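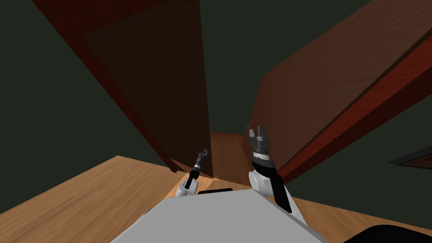 Dark wood over pale floorboards.

The Wardrobe

My aunt's wardrobe would not go down the stairs. My brother and I tried it upright, then on its side, then with the doors off, and each time it stopped at the turn where the wall came in. We carried it back up and sat down on the bed.

"They got it in," my brother said.

"Maybe they built the house after."

He didn't laugh. He had driven 362 miles to be there and he wanted to be home by dark, which was never going to happen.

The house was on the river side of Bultumell, four streets up from the ferry landing. The ferry had stopped running when we were kids, but people still gave directions by it. My aunt had lived there all her married life and all her life after that, and in September she moved into a ground-floor place across the Tundine with a nurse down the hall. She took a chair, the radio and her good pans. Everything else was up to us, except the wardrobe. The wardrobe was to come to her.

I called her from the landing.

"It won't fit," I said.

"It fit before."

"Do you remember how?"

There was a long wait. I could hear her radio. "Your uncle did it," she said. "I was at work. I came home and there it was, with my coats in it."

"Did he take it apart?"

"I told you, I was at work."

My brother had found the key by then. It had been on top, pushed to the back, under a sheet of newspaper that had gone the color of tea. We had never seen the left side open. As kids we were told it was stuck, and later we stopped asking. He put the key in and it turned without any trouble.

There was a man's winter coat inside, and a pair of boots, and on the shelf a cookie tin. The coat was not my uncle's. My uncle was a short man who had to have his sleeves taken up. This one would have come down to his ankles.

"Whose is that?" my brother said.

I still had the phone in my hand. My aunt was talking to somebody in her room, saying yes, she'd eaten.

"Are you there?" she said to me.

"We got the left side open," I said.

I heard the radio go off.

"Well," she said. "You'll want to take the coat out before you move it. It's heavy."

"All right."

"Put it in a bag. A clean one. There are bags under the sink."

"Do you want it brought over?"

"I want all of it brought over. That's why I asked for the wardrobe."

She hung up. My brother looked at the tin but he didn't pick it up. He went down to get the bag, and while he was gone I looked at the coat label. It said Fung, and under that, in small stitching, the name of a street in a city neither of my aunt's people nor my uncle's ever came from. I folded the coat with the lining out. There was a ferry ticket in the pocket, one way, not punched. I put it back.

Once the left side was empty we could see how the thing was made. There were wooden pegs along the back, painted over, and behind each peg was a long bolt. My brother had a set of Wurken wrenches in his truck that his wife had given him and that he had never used. The second one fit.

It took two hours. The bolts had not been touched in forty years and a couple of them had to be talked to. But the back came away, then the top, and then the sides, and it turned out lighter in pieces than I had expected. On the inside of the left panel, low down, where the boots had been, my uncle had written in carpenter's pencil. I knew his writing from birthday cards. It said: This side hers. Leave it be.

My brother read it and then read it again.

"So he knew," he said.

"He built it around it."

We took the pieces down one at a time. At the turn in the stairs there was a dent in the plaster that matched the corner of the side panel. We wrapped everything in quilts and tied it flat in the truck bed, and I held the tin on my knees with the bag between my feet.

We crossed by the bridge at 4. The river was brown and high and there was a man fishing off the old landing. My brother asked if I thought we should say anything. I said I thought we should put it together the way it was.

She had the door open when we got there. She had cleared the wall by the window and moved the chair. She took the bag from me first, and then the tin.

"Left side goes by the window," she said.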